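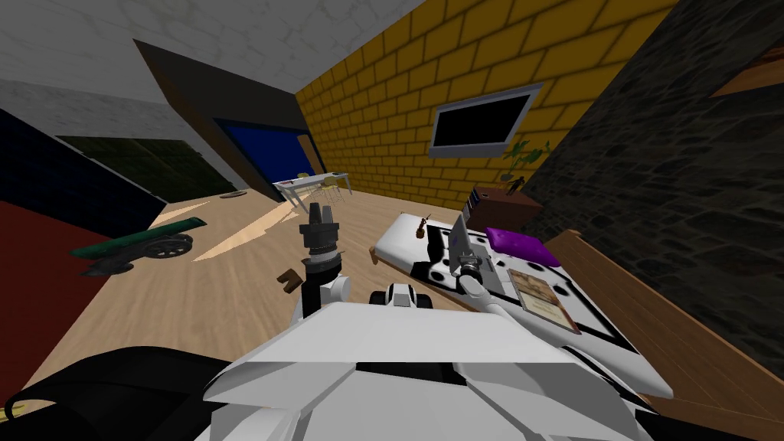
When I moved to this country, my first landlord gave me two keys and a sheet of paper with rules. One of the rules said that I must not put nails in the walls. I followed it for 6 years. In all this time my pictures stood on the floor, leaning, and my visitors always asked if I had just moved in or if I was going to move out.

I want to write in favor of the nail in the wall, and in general in favor of letting people who rent a home change it. I know that this is a small matter compared with the price of rent. Still, I think it is connected with how people feel about the place where they live, and we talk about it too little.

In the town of Meltby, where I live now, most rental contracts come from the same agency, Gotitz. I have read mine many times, first with a dictionary and later without. It does not permit nails, screws, hooks with glue, paint, wallpaper, or "any alteration of a lasting character." I asked the agency if a shelf has a lasting character. The woman on the phone was kind, but she could not say. She advised me to buy a shelf which stands on the floor.

So the tenants of Meltby own many things which stand on the floor. My neighbor Peiyu Cui has lamps on the floor, a mirror on the floor, and a bookcase that moves a little when a truck goes by. She has lived in her apartment longer than some homeowners on our street have lived in their houses. She pays on time. She knows which window sticks in February and how to lift it. But if she wants to hang the mirror at the height of her own face, she must write a letter and wait for an answer.

The usual argument of the owners is damage. I take this argument seriously, because I have seen what people can do to an apartment. A former colleague of mine, Aiguo Tang, rents out the upper floor of his house in the Duan district, and one tenant left him a kitchen painted dark red, including the inside of the cupboards. He needed several coats of white to cover it. When I told him about this essay, he said that I would think differently if I had held the brush. Maybe he is right. But a kitchen cupboard and a small hole are different kinds of damage, and our contracts speak about them in one sentence, as if they were the same.

A hole from a nail can be filled with a little filler and a putty knife. I learned it in one evening – my hands were white up to the wrist, but the wall was smooth. When I left my second apartment, I was charged 691 for "wall restoration," and that apartment never had a single nail from me. The holes were there before I came. I had no photographs to prove it, which was my own mistake, and I paid.

I believe a fair rule is easy to write. Let the tenant make small holes and paint the walls, and let the contract say plainly in which state the walls must be given back. If the owner is afraid, he can ask for a somewhat larger deposit. In Zerari, where my sister lives, her contract has this kind of rule on half a page. She painted her bedroom green, then yellow, and before she moved out she painted it white again. Her deposit of 3000 came back complete. The owner told her that the white was better done than his own.

There is another argument, which I hear less often but which I find more honest. Some owners say that a home without traces is easier to rent to the next person. This is true, and I understand it as business. But what does it do to the person who lives there now? He becomes careful. He buys cheap furniture, because why should he buy good furniture for a place which is not really his? He does not repair the door handle. He does not plant anything at the entrance. Then the same owners complain that tenants do not care for the property.

I have seen it in myself. In my present apartment I asked for permission to put up one shelf in the hallway, and after two months of letters I received it. I drilled the holes on a morning when the neighbors were at work. I measured so many times that the pencil marks made a small gray cloud on the wall. After the shelf was up, I also oiled the hinges of the front door, which had made noise since my first day, and I washed the lamp on the stairs, which does not even belong to me.

The contract comes up for renewal in spring. I have prepared a letter asking to change the paragraph about the walls, and I have added the half page from Zerari, translated. Peiyu has signed it too. If Gotitz agrees, her mirror will be the first thing we hang.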